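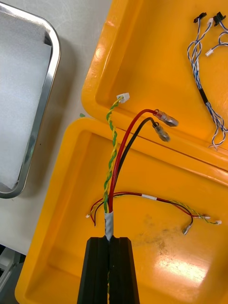 **Wire-harness grasping trials** are a way of comparing robot grippers, wrist cameras and controllers by having them pick up short bundles of wire. They are used by integrators and some university labs, mostly as a stand-in for real assembly work. How well they stand in for it is disputed.

## Background

Most gripper comparisons use rigid parts such as blocks, pegs and cans. A rigid part has one shape, so a pose estimate made before the grasp is still good afterwards. A harness bends when it is touched, and its free ends can catch on neighbouring wires or on the container. Supporters of the trials say this exposes weaknesses that block-picking hides. Critics reply that it also makes the results hard to repeat, as no two layouts are the same.

## Method

A typical trial has four steps: locate a harness, close the fingers on it, lift it clear and set it down in a lined tray. The Tutodik protocol, the one most often cited, asks for 100 attempts per gripper and allows the operator to reset the parts between attempts. It doesn't say how tangled the parts should be after a reset. Two sites can follow it to the letter and be running quite different tests.

Where the fingers close matters a good deal. A taped or sleeved section is stiffer than bare wire and gives flat pads something to press on. Gripping there raises the success rate, but leaves the connectors and terminals free to swing. A trial that stops at the lift never has to deal with them.

## Grippers

Parallel two-finger grippers are the usual baseline. Ribbed pads are claimed to hold thin wire better than smooth ones. The evidence for this is thin, and much of it comes from suppliers. Charvát, which sells both types, reported 80 successful lifts in 100 for its ribbed pads and did not publish a figure for the smooth ones.

Soft fingers and suction cups have also been tried. Suction does poorly on loose strands, as might be expected. Soft fingers are gentler on insulation but tend to let a bundle roll.

## Cameras

A camera mounted at the wrist gives a close view of the fingertips, though the fingers block part of whatever lies behind them. Glossy containers add reflections, and bare metal terminals do the same on a smaller scale. Brodberg has argued that a second, fixed camera should be required. Few sites have added one – cost is the reason normally given.

## Controllers

Controllers are compared on grip force, closing speed and how they react to a slip. The Skalero controller was promoted on the strength of 2000 logged grasps. Only 500 of those involved wire of any kind, and the published summary does not separate them from the rest.

## Criticism

The main complaint is about scoring. A lift counts as a success even if a terminal has been bent or a lead pulled partway out of its housing, and checking for damage is optional under the Tutodik protocol. A revision proposed in October would have made it compulsory, but it was not adopted.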